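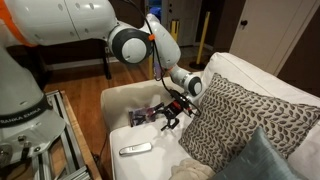
Photo: Snežana Yordanov

1,655 shares

Grelarholm Sofa: Owner's Guide
Section 3. Clearing and cleaning the seat
Text: Marites Catacutan

The leaflet in the box says the off-white cover "shrugs off everyday life." I would not rely on that. Pale fabric shows what you put on it, and a treated finish can slow a spill down without making it harmless. The steps below assume the treatment does nothing. If yours turns out to work, you have lost a few minutes.

Before you start

You need a vacuum with an upholstery tool, two white cloths, a bowl of lukewarm water and a small tray or box. The Penry fabric kit sold alongside the sofa contains a cloth, a brush and a bottle of cleaner. I have used all of it and could not see what the cleaner did that dish soap didn't. Buy it if you like the brush.

3.1 Clear the seat

1. Pick up hard, narrow things first. A slim silver-gray tool like the one toward the front of the seat in the photo is easy to overlook until someone sits on it.

CAUTION: Treat any closed knife or cutter as if it could open. Pick it up by the body and put it straight into the tray. Do not park it on the armrest.

2. Lift packages from underneath with your whole hand. Crinkly clear plastic, such as the package lying at the back of the seat against the armrest, slides well on fabric and tends to end up in that corner. Pulling it out by one edge is how bags split.

3. If a package has dark or strongly colored contents, check the seal over the tray and well away from the cushion.

4. Run a flat hand along the inside of both armrests and then along the back. Go slowly. Do not push your fingers down into the gap until you have looked into it with a flashlight.

5. Empty the tray now. A tray left on the coffee table goes back on the sofa by evening.

NOTE: The Rumero armrest organizer is advertised as the cure for a cluttered seat. In our house it held the remote for a week, then filled with receipts, and the clutter went back to the cushions. It also leaves a crease in the fabric.

3.2 Vacuum

1. Fit the upholstery tool. Leave the turbo head in the closet, whatever the vacuum's own manual promises about delicate fabrics.

2. Start at the top of the back and work down, so the crumbs fall onto parts you haven't done yet.

3. Do the corner where seat and armrest meet twice.

4. Lift the cushion only if yours has a zipper at the rear. If there is resistance, stop. Some versions are attached and the stitching will give before the frame does.

3.3 Spot cleaning

1. Blot with a dry white cloth. Don't rub.

2. Dampen the second cloth with plain water and work from the outer edge of the mark toward the middle.

3. Let it dry for 8 hours before judging the result. Damp off-white fabric looks gray, and plenty of people have scrubbed a perfectly clean patch into a fuzzy one.

4. If the mark is still there, add one drop of dish soap to the water and test it first on the underside of the seat.

CAUTION: No bleach, no hair spray, no baking soda paste. The online videos in which these work on a pale sofa generally end before the sofa has dried.

3.4 How often

Itano recommends a full clean every month. I doubt anyone does this, and I can't find what the figure is based on. Clearing the seat daily and vacuuming when you can feel grit has kept ours decent since October. Households with pets or small children will need more than that and already know it.

3.5 If the cover still looks dull

Check it in daylight before buying anything. Warm bulbs turn off-white fabric yellow, and the retailer's "refresh" service was quoted to me on the strength of a photo taken under a lamp. Take off any throw you normally keep on it and compare the fabric underneath with the exposed part. If they match, the cover is fine.

Next: Section 4. Tightening the legs

We use cookies to remember your preferences and measure visits. Accept all / Manage settings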